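Okay, I promised a few of you I'd write up how the move to the evening shift at the Privlow library has been going, so pour yourself something and settle in, this may run long (you know me).

1/ For 10 years I was a morning person at work. Doors at eight, coffee by nine, story hour, home before the traffic. I knew every regular by the sound of their shoes. Then in November the late slot opened up and I said yes before I had really thought it through.

2/ The first 2 weeks were rough, I won't lie to you. I was eating supper at ten at night and waking up at six anyway, lying there listening to the furnace and feeling like I'd missed a bus.

3/ What helped was moving my big meal to the middle of the day. Soup mostly, or the lentil thing from the Cullell market, and then just toast and fruit when I get in. My stomach forgave me pretty quickly after that!

4/ The evening crowd is so different, too. Night students, new parents who want an hour of quiet, a whole table of folks learning Portuguese together who bring their own cushions. They whisper so sweetly that I want to tell them they can speak up.

5/ And the walk home down Maurya Street – oh, I didn't expect to love it this much. The bakery is already setting up for the next day and you can smell it from the corner.

6/ I do miss story hour. I still go in on my day off once a month and sit at the back with the grandparents, and I still do all the voices under my breath.

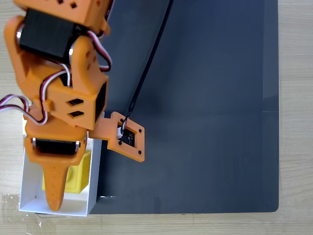 7/ Anyway, if you're thinking about switching your own hours, give it a full 31 days before you decide. I nearly asked for my mornings back on day 3 and I'm so glad I was too shy to send the email.

8/ Somebody asked about curtains. Yes, get the heavy ones, and get them long enough to touch the floor. Mine are green and a little ugly and I adore them.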